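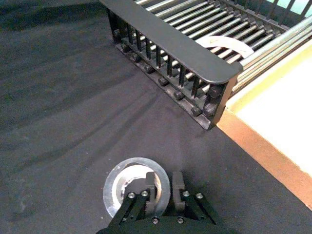

Friday, Vuvano cell: gripper service

Finger pads swapped on both sides, and wow, what a difference! The old ones had gone shiny at the tips. Checked all the finger and base screws while I was in there. One on the left finger took a quarter turn, the rest were tight.

Re-zeroed the open position: 427 counts, was 345 before (the old offset was still in the config, my fault). Ran 50 open/close cycles from the pendant with no faults.

Clear ring on the gray cloth is next, then the plate in the rack, which I can't wait to try. Kenza, please leave speed at 2 until the wrist camera is recalibrated.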